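Section 3: Checking a sky clip for edits before you send it in

Right, so you've filmed (or been sent) a strange light and you want to know if the file has been fiddled with. I'm Sharon Obura, I look after the video side at Vandari, and this is how I do it at my own desk. You'll need the original file and the Plevico frame viewer from Section 2.

1. Make a copy of the clip and put the original somewhere you won't touch it. I name mine with the word MASTER in capitals, and I still managed to overwrite one last October!

2. Open the copy in Plevico and set playback to single frame. Turn off smoothing, it's under View. Leave the colour settings alone for now.
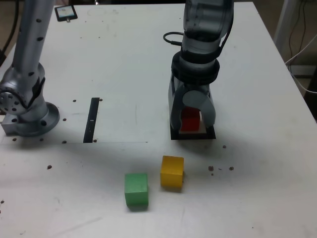 3. Find your specks. Dust on a lens or sensor stays in the same spot while the sky moves behind it, and a surprising number of "craft" are just that. If you've never done this, practise on a plain pale background first: a white tabletop with small dark brown specks and crumbs on it is perfect, you can pan across it and get a feel for how real specks travel through a shot. Then go back to your clip and put a marker on the object every 3 frames.

Note: if the markers all land on top of each other while the clouds drift past, stop here and clean your lens.

4. Step through the whole sighting slowly. Watch the edges of the object against the sky. A pasted-in shape will often stay crisp when the camera jerks and everything else smears, and once you've spotted it you can't unsee it. My longest job so far was a clip Mutua Mabula sent me, and the giveaway was at frame 145, where a gum tree went soft and the glowing disc above it didn't. 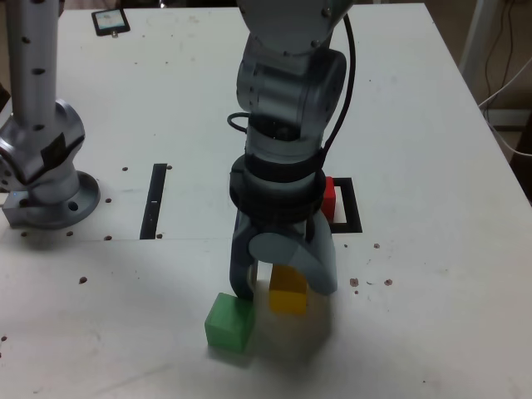 Keep a note of the frame number each time something bothers you, even if you can't say why yet. Jabari Shemweta and I each make our own list and swap them afterwards, and I reckon we pick up far more that way than sitting side by side talking each other into things.

5. Check the grain. Zoom in on the object, then on a patch of sky right beside it. The noise should look much the same in both. Set the Zeng filter to 70 if you're struggling to see it.

Caution: don't save the file with the filter on. It bakes the effect in and your copy is useless for step 6.

6. Play the sound on its own with headphones and listen for clicks or a sudden change in the wind. 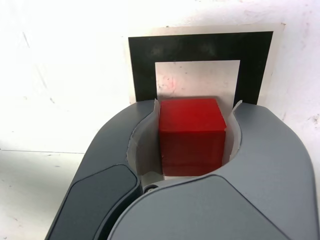
7. Export your marked frames as stills, pop them in a folder with your notes, and send the lot to Keerthana Hegde along with the untouched original. Please don't trim it, even the boring bit at the start where you're getting the phone out.

14 shares 2 comments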